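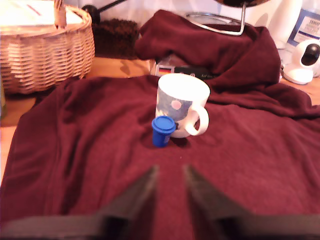

Bunting house: what's left to sort

2 min read

I have been told that clearing a house is good for you. I've been at it since March and I remain unconvinced. Over 40 boxes have gone to the hall in Gruneck, and the place looks much as it did.

The maroon fleece blanket, a white mug and a small blue pot with its lid on. My cousin swears the mug is worth something. It has a pale blue and grey pattern with a pink spot on it, and I'd be surprised if it fetched 2 pounds. The pot looks like the sort modelling dough comes in — keep or bin, I don't mind.

The wicker basket is staying for now. Everyone who visits says they could use a basket, and then they go home without it. The sheet of paper can stay with it until somebody decides about the rest.

Fleece blankets are supposed to last for ever. We'll see. Mundel have offered to take all the bedding in one go, which sounds too easy, and I'd like that in writing first.

Azra Kelmendi, September 13, 2013

Contact | © Azra Kelmendi | Back to top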